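Boletín Ravness – septiembre
Por la redacción

Guía de buenas prácticas para robots entre ropa y enseres

Con el otoño casi encima llega por fin la segunda versión de la guía Urmont, esa que tantos nos habéis pedido con tantísima paciencia – ¡gracias! Son 20 páginas y empieza por lo humilde: antes de cada turno, revisar tornillos y cables en la muñeca del robot.

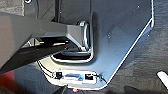

Esa revisión se anota siempre, aunque todo esté bien, y la firma quien vaya a manejar el equipo. La guía pide además dejar libre el paso y acordar en voz alta quién puede parar el brazo.

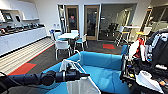
Con las telas conviene ir despacio, porque un asa o una manga se engancha con nada, y el texto les dedica siete reglas nuevas. La que más cariño nos despierta trata de perchas y ganchos: primero se mira el hueco entero, luego se mueve el brazo.
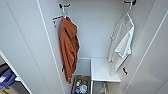

Desde Tejada nos escriben que esa regla les parece sensata pero lenta, y que preferirían aplicarla solo al cambiar de sala.

Lo hablaremos con calma en octubre. Mientras tanto, seguid apuntando cualquier roce de cable, por pequeño que os parezca.

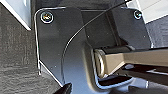

Las hojas de registro sirven tal cual y se entregan a fin de mes, como siempre.

Relacionados
Registro de paradas: cómo rellenarlo
Skekeck actualiza su ficha de pinzas
Urmont, primera versión: dudas frecuentes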